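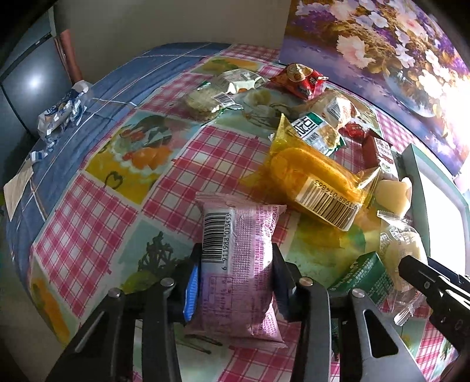
2 min read

Plonosstead is a shared workshop in Grokville, and Hanan Khalaf and Shadi Sayegh keep their gripper build there. I visited on 20/12/2024. The test load is packaged snacks on a patterned tablecloth, picked up with hand-held tools.

Crinkled film is a hard case. The packet gives under the jaws, then stiffens where the air collects. Sayegh prefers to grip across the width. Khalaf takes long packets by the ends, which keeps the back seam clear but leaves less margin if the wrapper folds.

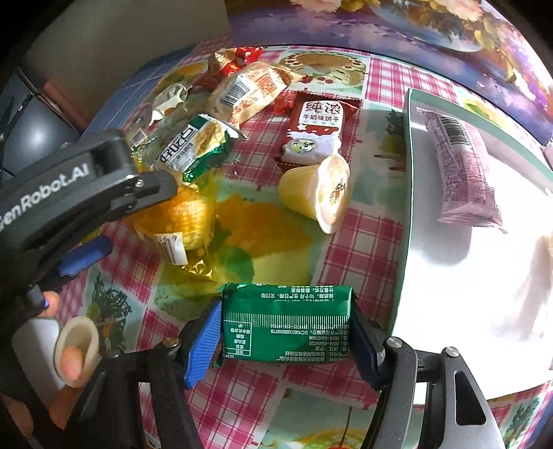
Green packet held end to end, blue pad on the left.

The bench log stood at 235 grasps for the current pads, 159 of them on film wrappers. Drops are entered by packet type. Cartons are logged separately, as are jelly cups, whose taper pushes them out of parallel jaws.

Screw torque is checked every 5 sessions. Khalaf wants 4000 cycles on one set of joints before any linkage is redrawn. Sayegh would redraw now and lose the comparison. The matter was still open when I left, and the next visitor session is in July.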